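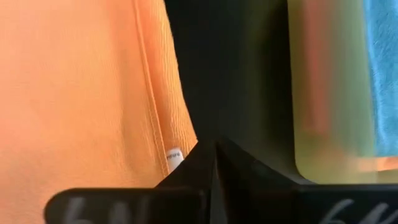

What does a care label promise the person who buys the garment?
Very little, and mostly on behalf of the manufacturer. It sets out the harshest treatment the maker is prepared to stand behind, and it is silent on whether the thing will still look nice afterwards.

Textiles and the Consumer
Handout 4: Labels, shrinkage and the small print

Read this before the seminar. Last year's group read it during the seminar, and it showed.

1. Two kinds of information

A label sewn into a seam usually carries two sorts of message. The first is composition: what the cloth is made of, by percentage. The second is care: how to wash, dry and iron it. Students tend to treat these as one thing. They are written by different people, often at different ends of a supply chain, and they do not always seem to have met.

Composition is a statement of fact and can be checked in a laboratory. Care is advice. A jumper marked "hand wash" may survive the machine for years, and a jumper marked "machine wash" may come out fit for a teddy bear. Neither result proves the label wrong, which is a comfortable position for a label to be in.

2. The cautious label

Suppose you run a small knitwear firm. If you write "wash at 40" and the garment shrinks, the complaint comes to you. If you write "dry clean only" and the customer resents the expense, the complaint goes to her friends. You can see how the drawer fills up with dry clean only.

We call this low labelling: giving an instruction gentler than the cloth requires. It costs the maker nothing and costs the owner time, money or both. The opposite fault, high labelling, is rarer and gets found out quickly, generally on a school night.

Things to look for when you suspect low labelling:
The fibre is tough but the instruction is timid.
The same fabric is sold elsewhere with a warmer wash.
The trimming is delicate and the rest is not (one sequin can condemn a whole cardigan).
The label is identical across everything the firm sells, socks included.

3. Case: the Elleck survey

You will need this for the assignment. Elleck is a mail-order clothing firm which let us go through its returns for one spring season. It sold 3,179 knitted tops. Of those, 149 came back with a complaint that mentioned washing, and in 135 of the complaints the customer said the instructions had been followed.

Before you write "so the labels were wrong", think about what you have been given. People who ignored the label have every reason not to say so on a form. People who followed it and were happy did not write in. And "followed the instructions" covers everything from a careful reading of the symbols to having once seen the label when it was cut out for being itchy.

That last group is bigger than you would like. A label that scratches gets removed, and the advice goes with it. Elleck moved its labels from the neck to the side seam the following year. Complaints about itching fell. Complaints about not being able to find the label rose, so the firm at least had some variety in the post.

4. Shrinkage, briefly

Three words that get muddled in every batch of essays:

Relaxation shrinkage. Cloth is stretched while it is made. When it gets wet it goes back to the size it wanted to be. Most of this happens in the first few washes.

Felting. Wool only, for our purposes. Heat, movement and soap make the fibres lock together. It doesn't go back, whatever you have read about hair conditioner.

Progressive shrinkage. A little more each wash, and the owner blames the biscuits.

A test on one wash will catch the first and may miss the last. Boden and Galbraith, the two sample cloths in your kits (they are named after the rooms where we store them), were chosen for this. One behaves badly straight away. The other waits until you have written your conclusion. I am not going to tell you which.

5. Doing the wash test

Cut the sample square. Mark the measuring points with thread, in a colour you can see; pen washes out, and every year somebody brings me a clean white square and a sad face. Measure lengthways and across, and write both down with the date. Wash, dry flat, leave overnight, measure again.

Percentage change is the difference divided by the first measurement, times one hundred. Shrinkage is negative. Please don't report "minus shrinkage" - it means the cloth grew, and then we both have to have a conversation about it.

The Prestix recording sheets are at the back of the kit. Use pencil.

6. For the seminar

Bring 2 garments of your own with the labels still in. Choose one whose instructions you obey and one whose instructions you don't. Be ready to say how each has lasted, and what you would have written on the label if you had been the firm and were likely to be blamed.

Clean garments, please.

The written assignment is due in April, on paper, with the washed samples stapled to the back page. Staple through the corner and keep clear of the thread marks.

Handout revised 25/02/2022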